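Kitchenette FAQ — Golob Serviced Rooms

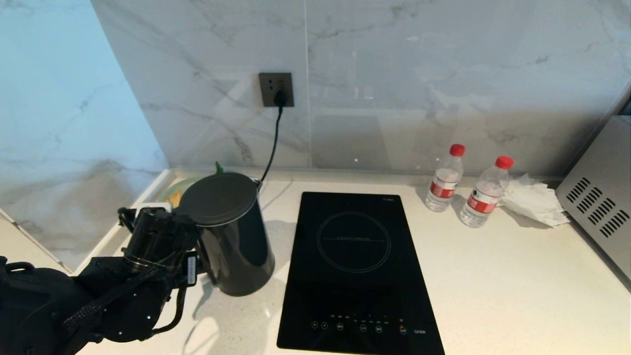 Kettle and induction cooktop on the worktop.

Last updated September 23, 2019

Can I use the kettle and the cooktop together?
Yes. The kettle can stay plugged in at the wall, but keep its cord off the cooking zone.

Which pans work?
Flat-based steel or cast iron. If a magnet sticks to the bottom, the pan will heat. Please don't borrow pans from the Kirkach rooms — they are mostly aluminium.

The cooktop won't respond. What should I do?
Wipe the touch controls dry and try again. If there is still no response, switch off at the wall for 30 seconds.

How do I clean the worktop?
Warm water and a soft cloth. No bleach or scouring pads on the worktop or wall tiles.

How often is the kettle descaled?
Every May and again in autumn. If you see scale before then, leave a note at the desk.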